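Kotian Malt House, Clondbridge
Second progress report to the Drorkix Fund
Prepared by Müzeyyen Erdem, project lead
Submitted 1st December

Where we are

The grant was made to set up a small floor malting in Clondbridge, buy grain from farms in the county, and supply finished malt to local brewers and distillers. The first report covered the lease, the floor repairs and the drains. This one covers the period from July up to the date of submission.

The malt house is working. We have made 31 batches since the floor was signed off. Of those, four were sold as feed because they did not meet our own standard, and the rest have gone to customers or are in store. We are behind plan on sales, ahead of plan on grain supply, and on budget overall, with one change to report under equipment.

Grain

We signed supply agreements with five farms before harvest, two more than the application called for. Three grow two-row barley and the other two grow rye. The contract is short. It sets a price per ton, a limit on protein and moisture, and a lower price for grain that misses the limit but can still be used.

Harvest was mixed. Rain came at the wrong time for two of the barley growers and one load showed sprouting in the head. We rejected it. The grower accepted the test result and we have since agreed to share the cost of a moisture meter that he will keep on his farm.

Rye came in clean and dry. We bought 48 tons of it, all that was offered. Rye is harder to malt on a floor than barley, as it takes up water fast and mats together if it is not turned often, and we lost two of our early batches learning this. Steep times for rye are now much shorter and the turning schedule on the second day has been doubled. The written procedure was updated to match and a copy is attached as Appendix B.

Storage is tight. The two bins we have are full, and some barley is being held on farms at a monthly charge. That charge was not in the budget. It has been met from the contingency line so far and will stop once stocks come down in spring.

Production

A batch takes seven days on average from steep to kiln. In cold weather the floor slows down and we allow an extra day. We planned on two batches a week by this point and are reaching that most weeks. The weeks we miss are nearly always down to the kiln.

The kiln fan failed in the second month. The motor was under warranty but the replacement took 19 days to arrive, and during that time nothing could be dried. One batch that was already on the floor had to be given away as green malt to a pig farm. We now keep a spare motor and two spare belts on the shelf.

Germination rates have been good. Our target is 95 percent or better and only the rejected barley load fell short of it. Extract figures from the outside lab are lower than those of the large maltsters, as expected for floor malt, but they are steady from batch to batch, and steadiness is what the brewers have been asking us for. Color has been the weak point. The pale malt from the first weeks varied more than it should have. Part of this was uneven bed depth in the kiln, part was that we were opening the door too often. Both have been dealt with and the last eight batches were all inside the range on our spec sheet.

Customers

We had letters of interest from nine businesses at the time of the application. Six have bought malt. Of the other three, one has closed, one is tied to another supplier until next year, and one tried a sample and decided it was too expensive.

The largest customer is Petura, the distillery on the river side of town, which takes most of the rye. They ran a first mash with 100 percent Clondbridge rye malt in the fall and have asked for the same again. The spirit will be in barrels for at least two years, so there will be no product to show within the grant period. They have agreed to name the malt house and the growers on the label when it is bottled.

The brewers buy in smaller amounts and less regularly. Several of them do not have a mill and want their malt crushed. We did not plan for this. We have been crushing by hand for small orders on a borrowed two-roller mill, which is slow and takes a person away from the floor. A proper mill is the next thing we would buy if money allowed.

Price remains the main objection. Our pale malt costs more than the imported equivalent, and a brewery making a low-margin lager is not going to switch all of its grain. What has worked better is selling it for one beer in the range. We changed our sales sheet to reflect this and dropped the large-volume discount, which no customer had used.

People

The project employs three people, two full-time and one for three days a week. The application promised three full-time jobs by this stage. The third post will go to full-time when sales reach the level set out in the business plan, and I do not expect that before the middle of next year. Both full-time staff have completed the grain dust and confined space training. There have been no injuries. There was one near miss, when a steep tank lid slipped off its prop, and all the lids now have a locking stay.

Equipment and spending

We have spent 75 percent of the grant. The main items this period were the kiln controls, the grain cleaner, bagging scales and the second payment on the floor. Full figures are in Appendix A, along with copies of invoices.

The change I need to report is on the grain cleaner. The application gave a price for a new machine. We bought a used one from a seed company that was closing a branch, at less than half the price, and paid a local fitter to replace the screens and bearings. It has run well. I would like permission to move the money saved to the purchase of a four-roller mill. A quote is in Appendix A. If the fund prefers that the saving be returned, we will do that with the final claim.

Problems still open

Wastewater. The town has asked us to measure the steep water going to the sewer for a further six months before it sets our permanent rate. Our readings are inside the temporary limit but not by much during rye weeks. Reusing the last steep water as the first steep for the next batch would help, and we will try it on barley first.

Power. The kiln is our biggest cost after grain and wages. The unit rate went up in July and our prices did not. We are looking at heat recovery from the kiln exhaust. It would need a separate application, and I am not asking for it here.

Delivery. We have been using a hired van. It holds one pallet less than most of our orders need, so many trips are made twice. A shared run with the bottle supplier has been discussed and a trial will start in the new year.

Plan for the next period

Work through the stored barley and clear the on-farm charge.
Bring in three new brewery customers, with at least one outside the county.
Make a first batch of Munich-style malt, which four customers have asked for.
Buy and install the mill, if approved.
Sign next season's growers before planting – the same five if they are willing, with the protein limit for barley set slightly wider than this year.

Requests to the fund

A decision on the grain cleaner saving, as set out under equipment.
An agreed move of the final report by one month, so that it can include the full winter's production figures.

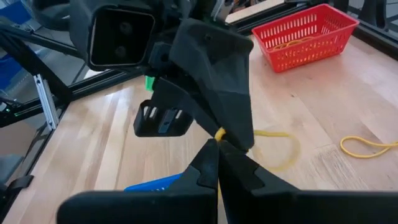
Reading time: 6 minutes

Appendices A and B were sent separately with the claim form. Questions about this report should go to Müzeyyen Erdem at the malt house office in Clondbridge. The first progress report is available from the same office on request.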